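Call for participants: privacy and sightlines in public and workplace toilets

Corkesberg Building Use Unit
Contact for this study: Kwok-wai Tseng

The Corkesberg Building Use Unit is recruiting adults for a study of entrance layouts in shared toilets. The study concerns the route between a public corridor and the washing area: where the door is placed, which way it opens, whether there is a second door or a screen wall, and what a person passing outside can see and hear. It does not cover cubicle fittings, cleaning standards or the supply of paper and soap.

Background

Most guidance on shared toilets sets a number of cubicles and basins for a given number of users. It says less about the entrance. In existing buildings the entrance is often what remains after the plumbing has been fitted, and the result may be a mirror in line with the doorway, a hand dryer directly behind the door, or an opening that gives a view of the urinals from the lift lobby. Entrances without doors are widely used in stations and shopping centres, where a bend in the wall takes the place of the door. Offices and clinics tend to keep the door and fit a closer.

Staff who manage these buildings have told the Unit that they receive complaints on opposite grounds. Some users object to touching a handle after washing their hands. Others object to a door being held open, or to a screen wall that hides who is standing behind it. The Unit wishes to measure how strongly people hold these views, and whether they change when the corridor outside is busy or quiet.

Who can take part

We are looking for people who:

- are aged 18 or over
- use a shared toilet at work, at a place of study or while travelling on at least 2 days in a normal week
- can attend Morgan House, Corkesberg, for one session in person
- can read and answer written questions in English, with or without a reader or screen magnifier

Applications are open to people of any gender. We particularly want to hear from wheelchair users, people who use a walking aid, people with a stoma or a catheter, parents and carers who accompany another person, and people whose religious practice includes washing. These groups were under-represented in the pilot.

You should not apply if you have been employed by the Unit, by Jolau Partitions or by Skekisia Architects in the past 12 months. Both firms have supplied materials for the study and neither will have access to individual answers.

What is involved

The study has two parts: a diary completed at home and a session at Morgan House.

Part one: diary. For 7 consecutive days you will record each shared toilet you enter. The entry form asks for the type of building, the position of the entrance, whether the door was open, closed or absent, and a score for privacy and for ease of entry. Each entry is short and can be made on paper or on a telephone. You will not be asked why you used the toilet or how long you were there. You must not take photographs inside any toilet, and any photographs sent to us will be deleted unread.

Part two: session. You will attend Morgan House once, for 2 hours, including a break. The session uses full-size mock-ups of toilet entrances built from movable panels. There is no plumbing in the mock-ups and you will remain fully dressed throughout. You will walk through each layout in both directions and then stand at marked points in the corridor while another participant or a member of staff walks through. After each layout you will complete a one-page form. The order of layouts is drawn by lot for each group.

The layouts are:

- single door opening inwards
- single door opening outwards
- two doors with a lobby between them
- no door, with one bend
- no door, with two bends
- single door held open by a magnetic catch

Sound is tested separately. A recording of running water and a hand dryer is played behind the panels at a fixed level, and you will be asked to say whether you can hear it from the corridor and whether you would find it acceptable as a passer-by. Participants who wear hearing aids should wear them as usual.

Written forms are completed in the ground-floor meeting room. Tea, coffee and sandwiches are provided there during the break. Please state any dietary needs on the application form. 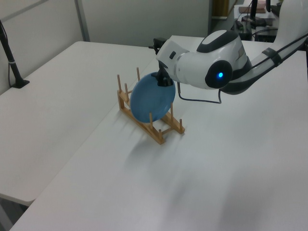 Robotic arm holding a blue plate over a dish rack.

Access to the building

Morgan House has step-free access from the car park on the east side. The main entrance on the street side has three steps and a handrail. The mock-ups are on the ground floor and every layout has been built wide enough for a powered wheelchair to pass and turn, apart from the two-door lobby, which reproduces an older arrangement. Participants who cannot use the lobby will be given an alternative task and will not lose any part of their payment.

Working toilets are available on the same floor. They include an accessible toilet with a hoist, and a single-user room with a basin. These are not part of the study and no observations are made there.

An assistant, carer or interpreter may attend with you. Please tell us in advance so that a chair and a meal can be arranged. If you need a British Sign Language interpreter and do not have your own, we will book and pay for one.

Payment and expenses

Participants who complete both parts will receive £60. This is made up of £20 for the diary and £40 for the session. Payment is by bank transfer or by shopping voucher, as you prefer. If you withdraw during the session you will still receive the full session payment. If you return a diary with fewer than 7 days completed, you will be paid in proportion to the days returned.

Travel within the Corkesberg bus area is refunded at the cost of a day ticket. Claims for taxis must be agreed with us before you travel. Payments may count as income for tax or benefit purposes, and it is your responsibility to check this.

Group size

Sessions are run in groups of 12. You may ask to be placed in a group with people of your own gender, or in a mixed group. You may also ask for an individual session, in which case the corridor task will be carried out with a member of staff. No reason needs to be given for any of these requests.

The study needs 600 completed diaries. Once that figure is reached, applicants will be placed on a reserve list and told so in writing.

Risks and comfort

The physical risk is that of walking on a level floor through narrow openings. Some people may find the subject awkward to discuss. There is no group discussion, and you will not be asked to read out your answers. You may leave any question blank. You may stop at any time by telling the session leader, and you may ask for your answers to be removed at any point before the results are combined.

Information we keep

Your name and contact details are held separately from your answers and are linked by a code. The code list is destroyed when payments have been made. Diary entries are stored without the name of the building, and you are asked not to write the names of employers, shops or colleagues on the form. If a building can be identified from a comment, the comment will be edited or left out.

Video is not recorded in the mock-up area. Walking times are taken by floor sensors at the beginning and end of each layout. The sensors record a time and a direction and nothing else.

Combined results will be published in a report, with drawings of each layout and the range of scores it received. All participants can ask for a copy. The anonymous data will be kept by the Unit and may be used in later work on changing rooms and baby care rooms.

How to apply

Request an application form from the Corkesberg Building Use Unit, Morgan House, marking your letter or message "Entrance study". Forms are available in standard print, large print and Braille. Please include:

- your name and a postal or email address
- the type of shared toilet you use most often (office, factory, school or college, station, shop, other)
- the days and times at which you could attend
- any access needs, and whether someone will attend with you
- your preference for a mixed group, a same-gender group or an individual session

Applications open on August 25, 2025. Places are offered in order of receipt, except that a share of each group is held for the under-represented users listed earlier. You will receive a full information sheet and a consent form before the diary is sent. Completing the application form does not commit you to taking part.

Questions about the study design, the mock-ups or the sound test should be addressed to Kwok-wai Tseng, study lead. Questions about payment should be sent to the Unit's accounts desk. Complaints about a particular toilet should be made to whoever runs the building concerned, as the Unit has no powers of inspection and cannot take up individual cases.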